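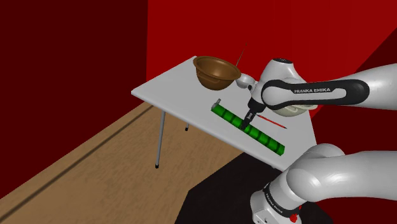
Rendered view: white rectangular table, wooden floor, red walls.

Prula: a table of tables

Prula is a small reference set of measurements for dining tables, desks, side tables and workbenches, stored as plain text. It holds 986 records. Each record gives the outer dimensions of one model, the material of the top and legs as stated by the seller, and the wording of the original listing with personal details taken out.

The set was put together for people who work on size guides, delivery estimates and room planning tools. Maintainer: Chunhua Jiang.

Contents

tables.csv: one row per model
listings.csv: cleaned listing text, joined to tables.csv on model_id
units.csv: the unit found in the source and the factor applied
changes.txt: corrections by release

All files are UTF-8 with a header row. The separator is a comma and text fields are always quoted. Line breaks inside a listing are kept as \n.

Fields in tables.csv

model_id: text, stable between releases
category: one of six values (dining, desk, side, coffee, bench, folding)
length_mm, width_mm, height_mm: whole numbers
height_min_mm: lowest setting, adjustable models only
top_material, leg_material: text, lower case
top_colour: text, as given in the listing
leg_count: whole number, blank if the listing does not say
mass_kg: decimal, blank if unknown
mass_source: "stated" or "shipping"
confidence: high, medium or low

Length is always the longer side. For round tops, length and width both hold the diameter. For extending tables, length_mm is the closed length. The open length is not recorded in this release.

Sources

Listings came from two trade catalogues, Ilis and Trumero, and from stock sheets sent in by small workshops. Both catalogues gave written permission for reuse. Where the same model appeared in both, the Trumero entry was kept for dimensions and the Ilis entry for materials, as Ilis describes finishes in more detail. Differences of up to 30 mm between the two were accepted without comment. Larger differences were checked by hand and the record was marked medium or low.

Processing

Source units were millimetres, centimetres and inches. Values were converted once, from the source string, and rounded to the nearest millimetre. Nothing was converted back. A value such as "75" with no unit was read as centimetres if the category made that plausible. These records are marked medium.

Material names were mapped with a short word list. "Oak effect", "oak look" and "oak style" are kept apart from "oak". Colour names were left alone apart from case and spacing, so "off white", "ivory" and "chalk" are separate values. Users who need fewer groups should build their own mapping.

Duplicates were found with the Qiu matching script, run on dimensions first and listing text second. The script is kept in the tools folder and needs no packages outside the standard library. It is slow on large inputs and was never meant for them.

Missing values

Mass is blank in 274 records. Most of these are workshop pieces sold for collection only. Do not fill the gaps with a category average: the spread within "dining" is too wide for the result to be useful. Leg count is also often blank for pedestal and trestle designs, where sellers disagree on what to count.

Known problems

Some shipping masses include packaging. The mass_source field marks them, but the packaging has not been subtracted.

Height for folding tables is sometimes the folded height. The November release fixed the cases that had been reported. Others probably remain.

The bench category mixes workbenches with seating benches in one workshop's stock sheet. Filter on height_mm if this matters.

Listings are in English only, and the catalogues lean towards flat-packed furniture. Antique and built-in pieces are hardly covered. The set should not be used to draw conclusions about what people own.

Intended use

Suitable: testing unit parsers, checking size filters in a shop search, rough planning of room layouts, teaching data cleaning.

Not suitable: load or safety calculations. No record says how much weight a table can carry, and the material fields are too coarse to work it out.

Licence and corrections

The CSV files may be used and changed for any purpose with credit to the Prula set. Listing text may not be republished as a catalogue.

Send corrections as a plain list with model_id, field name, old value, new value and where the new value was found. Corrections without a source are held until one is supplied. Rejected corrections are listed at the end of changes.txt with the reason.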